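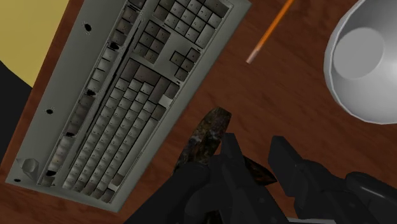 Zdenka Kadrić wrote:

> I don't see why a singer should have to pay two managers for the
> same album. If Warnen was let go in November, then Warnen was let
> go. Am I missing something? Also, does anyone have a spare ticket
> for the Finthorpe show, or know whether it's still on?

Hi Zdenka, and hello to everybody else who has been so patient with this thread!

You're not missing much, I think, but there is one piece of it that gets lost in the gossip write-ups. Most management contracts have what people call a sunset clause. It means that when a manager is fired, he still gets a cut of whatever was set up while he was on the job, and the cut shrinks as time goes by until it's gone. So if Warnen really did set up the deal for the second Carrier album before he was shown the door (and his side swears he did), he may well have a claim on part of it, even though the band has a new manager drawing a full share. It sounds awfully unfair when you first hear it. I thought so too, years ago, when my cousin's wedding band got into a much smaller version of the same mess over a summer of hotel bookings, and they ended up paying $300 to a man who hadn't returned a phone call since spring.

What I can't work out is why Brukex, of all people, got dragged into the suit. They only put the record out. My guess is that they're holding the royalties until somebody tells them who to pay, and that naming them is a way of keeping the money where it is. I could be wrong, and I'd love to hear from anyone who has read the filing all the way through. I gave up after 2 evenings and a pot of coffee, and I still don't know what half of the exhibits are for.

As for the tickets, I do have a pair for Finthorpe and would happily pass them along for $100, but please hold off on sending me anything. The last note on the hall's page is dated March 14, 2020, and all it says is that they'll write to ticket holders. I'd hate for you to be out the money. If I hear from them I'll post it to the list.

Warm wishes, and do keep the clippings coming,
Your friend in the cheap seats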